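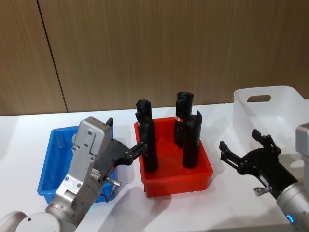

9 September 2025. Sorting trial, second layout, bench by the paneled wall. The question for this entry is whether color alone is enough to keep bins apart at the bench, or whether the labels have to come back. The first layout used three gray totes from the Hullitz order and the returns ended up in the wrong tote often enough that the tallies could not be trusted. The current layout has the blue bin at the left, the red one in the center and the white translucent basket at the right, on the bare white tabletop. The black cylinders go upright in the red bin. Four of them stand in two pairs with floor still showing between, and that is the spacing I want to keep.

Rules in force from now on, copied from the wall sheet:

Red: cylinders, upright, not stacked, not laid down.
Blue: small loose pieces.
White basket: anything waiting for a decision. Emptied at the end of the session, no exceptions.

The upright rule has a cost. Two cylinders, one behind the other, hide each other's labels from the front of the bench. The rear right one carries a red-and-white label on its side that reads well enough as a color patch from a standing position. Small white marks do not. For the stock list I would go by the position in the bin and check the mark by hand when the item comes out.

Stock list. Total lines after the merge with the old Tralteo sheet: 638. Of these, 283 have a bin color assigned. Another 132 are duplicates under two spellings and can be deleted once the shelf codes are compared. The remainder have neither a color nor a shelf code and will go through the white basket in batches. The merge script drops leading zeros from shelf codes, same fault as in June. Fixed by importing the column as text. The sheet needs to stay that way; do not let anyone reformat it as numbers.

Bin measurements, repeated from the previous page so they are in one place: inside depth of the red bin is less than the height of the cylinders, so they stand proud of the rim and can be lifted by the top. The walls flare slightly, so a cylinder pushed against the wall leans. Keep a finger's width from the wall. The ridged rim is stiff and the bin can be carried by it with both hands. The white basket has a handle cutout and is easier to move, but the cutout is a bad place to reach through with anything long.

Slip test. Red bin dragged along the tabletop by hand, one side to the other, normal speed, four cylinders standing. 3 runs. First run, no change. Second run, one of the front ones rotated and stayed up. Third run, stopped short on purpose, the two on the left touched and nothing fell. I then put a sheet of the Zekow liner on the bin floor and the rotation went away, but the liner creeps up at the corners and catches on the base of anything set down near the wall. Liner removed. If it is tried again it should be cut smaller than the floor and fixed with two strips of tape.

Table finish. The white top marks easily from the dark pieces. Dry cloth does not lift the marks, damp cloth does. Wipe before each session and let it dry fully, or the bins stick and then jump when moved, which spoils the slip test.

Shadow problem, carried over from the last entry. With black items on a red floor the shadows are faint and do not get in the way of counting by eye. In the gray totes they did. This is a point in favor of the colored bins independent of the sorting question.

Bin order. I tried red at the left and blue in the center for part of the session. Reach to the cylinders got worse for anyone working right-handed, and the basket was used as a dumping place more than before. Went back to blue, red, white. The Shen rack behind the door is free for the gray totes, which can stay there until someone asks for them.

Open items:

— Compare shelf codes, delete duplicates, save the sheet under a new name.
— Order one more red bin of the same pattern. The current supplier lists two depths; we need the one we have.
— Larger labels for the cylinders, placed near the top so that the front pair does not cover the rear pair.
— Repeat the slip test with six cylinders in the bin.
— Decide whether the white basket gets its own line in the tally. At present its contents are recorded twice, once going in and once coming out, and the two figures did not agree in the last session.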